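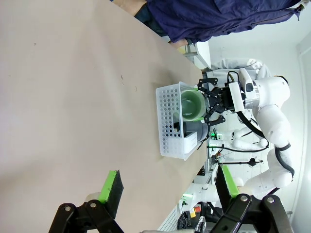 Robot arms on the cup line — how do we divide up the work without a mutiny?

Posted by Usa Jaidee, 2019-01-04

I run the day shift at a reusable cup service. Cafes and event people hire cups from us, we collect them dirty, wash them, check them, and send them back out. Up to now the sorting after the wash has been done by hand, by people who can do it while arguing about the footy. Management at Meesuk has now put arms on the benches to do the basket work, meaning a cup goes into one of the white plastic baskets with the round holes, the basket goes on the rack, repeat until retirement. The arms are white, the fingers are black with little green pads on them, and one of those will hold a pale green cup in the basket with what I can only call tenderness. I've had staff who were rougher.

My trouble is the people side. There are two arms on my bench and the same crew I've always had. Head office tells us no jobs will go, which I believe about as far as the end of the financial year. In the meantime the job has changed and the paperwork hasn't. The position description still says "sorts and stacks washed product". What my people do now is stand beside the table, watch, fix a cup that's been put in crooked, and press the red button if things go pear-shaped. It's easier on the wrists and harder on the brain. One of my best sorters told me she goes home more tired than she used to and has nothing to show for it.

So, three things I'd like to hear about from anyone who's been through it:

How long do you leave a person minding a machine before you swap them out?

Did you change pay grades? Ours has a machine operator grade one step up from sorter and I'd like to argue for it, but I'd like to argue for it with something in my hand.

What do you do about the slow periods? When the arm is going well there's nothing to do, and when there's nothing to do my crew gets creative. Someone has given both arms names. I won't repeat the second one.

We're a small site, 100 baskets on a quiet shift and 155 when there's a festival on. Please don't tell me to hire a change consultant. We had one. He brought muffins.

Also happy to hear from anyone who's done this in a union shop, as ours has asked for a meeting and I would like to turn up knowing more than they do. Or at least the same amount.

Tonantzin Salinas

Lucky you, ours never got muffins.

I was on the floor when this happened at Midgate (commercial bakery, trays not cups) and I'm now the delegate there, so you're getting the view from the other side of your meeting.

On swapping people out: we started with half-shift turns and it was terrible. Watching something that works nearly all the time is the worst kind of watching. You drift. Then it does something odd and you're a beat behind, and then you feel bad about being a beat behind. We went to 45 minutes on, then off to a job where you use your hands, and the complaints mostly stopped. Don't rotate people from one arm to the other arm and call that a change. Our supervisor tried it. It was noted in the minutes.

Your sorter who goes home tired with nothing to show for it is telling you something real. When you stack trays by hand you can look back at the stack. When you mind an arm, the stack is the arm's. We asked for the minders to also do the final check and sign off the rack, so there was some part of the day that had a name on it. It sounds soft. It made a bigger difference than the new chairs did.

On pay, yes, go for the operator grade, and go for it now while everybody upstairs is still pleased with their purchase. What helped us was writing down what people were really doing. We kept an exercise book by the line for a month and anybody who stepped in wrote a line about it. Tray skewed, straightened it. Stopped it, cleared a jam, restarted. Showed the new bloke how to restart. By the end it read like an operator's job because it was one. The company's own grade description said things like "monitors equipment and takes corrective action" and we just laid the two next to each other on the table and let them look.

Couple of things to get in writing at the meeting:

Anyone can hit the stop, at any time, and doesn't have to explain themselves to a manager before lunch. If people get a sigh every time they press it, they'll quit pressing it.

Who is allowed to put their hands near the basket, and in what state the arm has to be first. Get this from whoever installed it, on paper, with a signature. Don't let it become a thing people know. And if the installer's paper says something different from what your crew does now, stop doing what your crew does now.

What happens to the hours. "No jobs will go" is a lovely sentence. Ours was true. What they did was not replace anybody who left, and two years on there were fewer of us and the sentence was still true. Ask about backfilling by name.

Don't try to turn up knowing more than your delegate, by the way. Ring them beforehand. You want the same thing on the pay grade and you may as well both say so.

Leave the names alone. Ours are Kevin and Other Kevin.

Sombat Pongsiri

We use a Trusgate and never had any of these problems. Staff love it.

Hạnh Phan

Sombat, a Trusgate is a floor scrubber.

Buppha Limsakul

I do the rosters at Wara, hospital linen, and we got machines for the folding side last June. Tonantzin has covered most of it so I'll stick to the dull bits.

Slow periods. We made the mistake of filling them. Somebody upstairs noticed people standing still and gave them labels to print, then stock to count, and then when the machine did need a person the person was down the other end holding a clipboard. If the job is to mind the machine, then minding it is the work, even when it looks like a woman with her hands in her pockets. I had to explain this to a manager who was at that moment standing with his hands in his pockets.

What we do now is pair them. One minds, one does the hand work close by, within calling distance. They swap between themselves when they like, as long as they swap at least once between breaks. I don't roster it down to the minute. I tried, and the spreadsheet was beautiful, and they ignored it by the Tuesday.

Training. Be careful who gets picked to learn the machine. At our place it was the two youngest, because someone assumed they'd be good with it, and the women who had been folding for years were told to watch. Bad feeling for months. It also made no sense, as the older ones were the ones who could tell a badly folded sheet from across the room. Same for you I'd think. Your old hands know what a cup with a hairline crack feels like and I doubt the arm does. Ask before assuming, but I'd have them in the first group.

Keep the hand skills up too. We had a power fault and went back to folding by hand for a day, and there were people who had started with us after the machines came in and had never done it at speed. It was quite a day. Now everyone does a hand shift every fortnight whether they want to or not. They mostly want to. It's noisier and there's more gossip.

Money. We got the grade, but only for hours spent minding, which turned my timesheets into a crossword. Extra line for every person, every shift. In the first pay run I found a claim for 1669 hours from one man, who had typed his locker number in the wrong box. If you can get the grade for the whole shift, please do it, for the sake of whoever has your version of my job.

The tiredness did ease off for us after the first couple of months. I wouldn't promise that to your crew, but you could keep it in your back pocket.

Usa Jaidee

Thank you both, this is far more use than I expected. Exercise book goes on the bench Monday. I've rung our delegate and she'd already asked for the operator grade in her notes, so that was a short call.

I hadn't thought about the hand shift at all. We have people starting in autumn who'd never have sorted a cup themselves. I'll put that one up as my own idea, sorry Buppha.

Installer has been asked for the hands-near-the-basket rules in writing. He said he'd have to check who writes them. So we've got our own rule until he finds out — arm stopped first, every time, no exceptions for people who reckon they're quick.

Sombat, how is it on lino?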